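Tips for recording tool roll examples with a two-arm setup

A tool roll looks like an easy job and isn't. The cloth is floppy, the pockets are narrow, and a learning system needs to see the task done plenty of times before it copes with a strap lying the wrong way. These are the notes we use at Plornance when a new person starts recording.

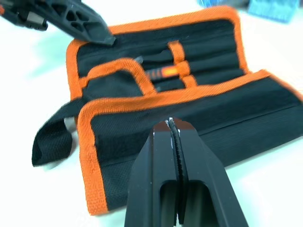
Page last changed: March, by Colette Cordier

Pick a roll with a bright edge. Black cloth with orange binding on a pale table is easy to follow in every view, including the close ones from the wrist. Black on a dark bench gave us 300 recordings we hardly use.

Let the cloth lie a bit crooked at the start. If you square it up each time, the system only learns square.

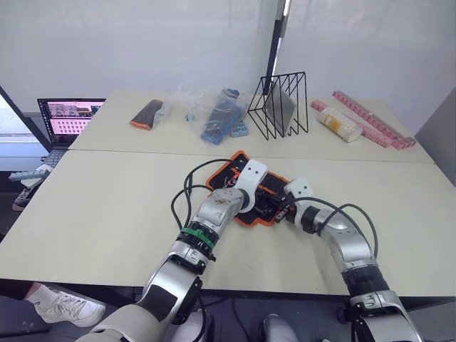

Both grippers over the roll, front table.

Keep spare items on the back table and leave them there for the whole session. Move them between sessions, so the background changes now and then -- but never halfway through a recording.

When you lift the roll, go slowly and watch the strap. A hanging strap catches on things. If it snags, stop, save the recording as a failed one and start again. Don't delete it. Maxence Mallet sorts the failed ones separately and they do get used.

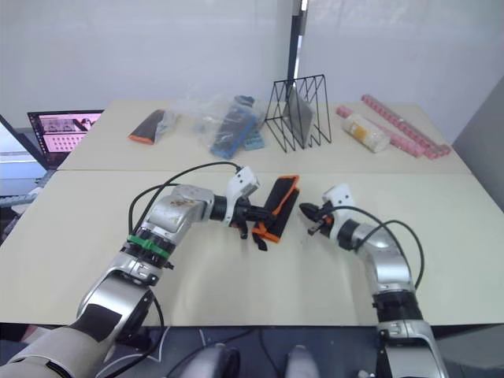

Stop after 7 recordings and rest your hands. Tired people make jerky movements, and those get learnt too.

For small tools such as tweezers, spread them out with clear table between them. Touching tools are a separate task, so keep those under another name. 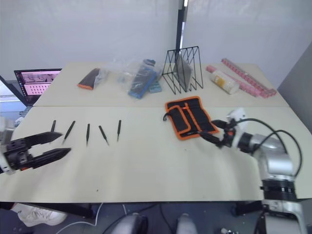 Five tweezers set out beside the roll.

Name the files as you go, with the task first and your initials last. We had about 340 with no task name last year and it took ages to sort them.

Wipe the table at the end and put the tweezers back in their box.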